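Visit report: Rernetti seed garden and propagation house, Mellor

The Rernetti site lies on a south-facing slope at the edge of Mellor and covers two walled plots and a propagation house. The lower plot appears on an estate map of 1754 as a kitchen garden. The upper plot was orchard until the trees were removed and is now used for seed crops. Our group visited in June, from nine in the morning until mid-afternoon. Dario Testa led the outdoor part and Ada Bortolotti covered propagation and seed cleaning.

Soil and beds

Soil in the lower plot is a dark loam over clay. Testa dug a test hole at the north end, and the color change to clay was sharp at spade depth. Beds run across the slope. Compost is applied once a year, in fall, and left on the surface. The paths are wood chip, topped up when the clay starts to show through.

The upper plot is thinner and stonier. Beans and lettuce for seed are grown there on purpose, as plants in the lower plot stay leafy too long and the seed heads ripen late. Lettuce was starting to bolt at the time of the visit. Each variety had a stake with a sowing code and a second stake marking plants to be pulled as off-types.

Water

Roof runoff from the propagation house goes to four tanks linked at the base. A Joltach pump lifts it to a header tank at the top of the slope, and the beds are fed by gravity through drip line. Testa flushes the line ends every 10 days in summer. Two of the older lines were blocked with fine sediment and had been tagged for replacement. A member of our group asked about filters. There is a mesh screen at the pump inlet and a disc filter below the header tank, and Testa considers the second one undersized.

Break was at half past ten, indoors.
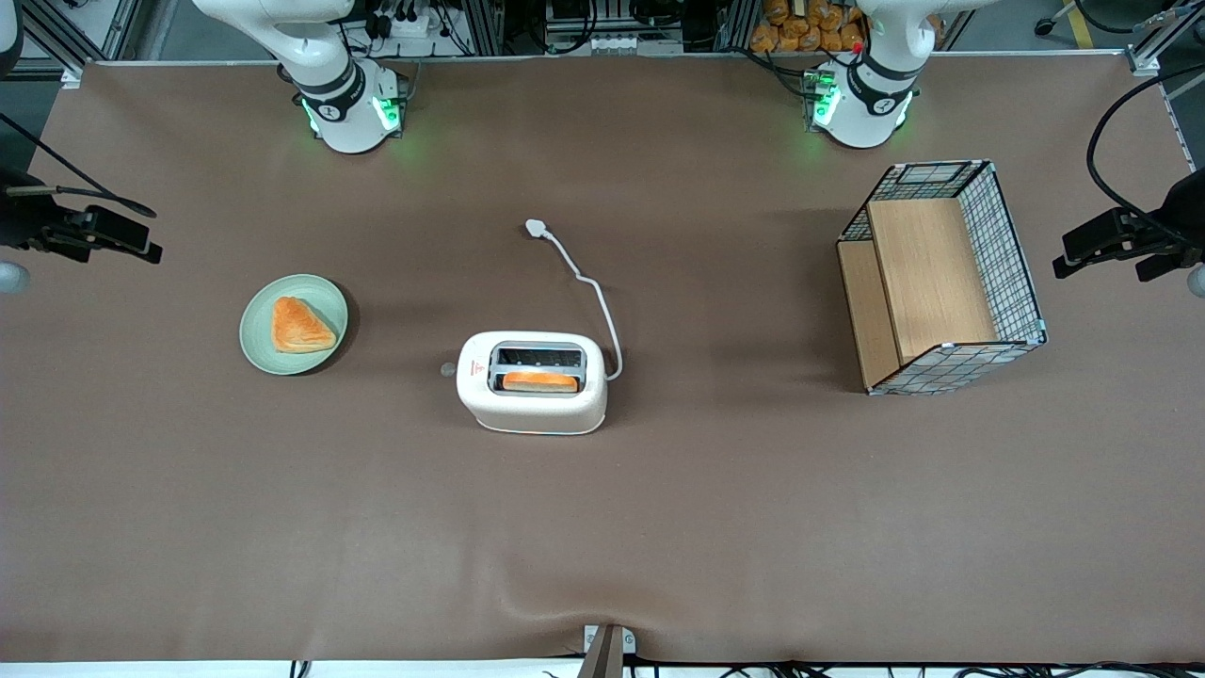
Toast and pastry, mid-morning.

Propagation house

The house has a single ridge and vents on both sides. Benches are slatted. Bottom heat is used for peppers and eggplant only and had been switched off for the season. Bortolotti's potting mix is sieved leaf mold, coarse sand and composted bark, with no fertilizer until the first true leaves. She waters trays from below and lets them drain on the bench for an hour before they go back in place.

Losses to damping off were high two seasons ago. She now sows thinner, leaves the vents open overnight when the forecast allows, and scrubs used trays before stacking them. Tomatoes for the upper plot were in their final pots, staked and labeled. Drotov, a short-season bush type kept on the site for many years, was five plants short of the number she wanted, and a second sowing had been made to fill the gap.

Seed cleaning was shown on last year's beans and leeks. Beans are threshed by foot in a shallow box, then passed over two screens. Leek seed goes through a small air column, and the light fraction is composted. Cleaned seed is stored in paper inside sealed tins, with a germination test each winter. Any lot that falls below the house standard is sown out the next season or discarded.

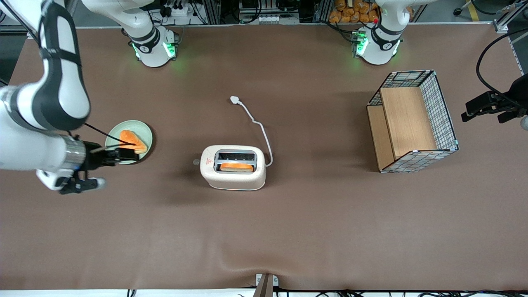 Notes for later visits

Parking is at the lower gate. The track to the upper plot is steep and has loose stone near the top, so boots are advised. Seed lists are kept at the potting bench and may be copied. Bean roguing starts in the upper plot once the first pods set, and Testa will take visitors through it in the morning by arrangement.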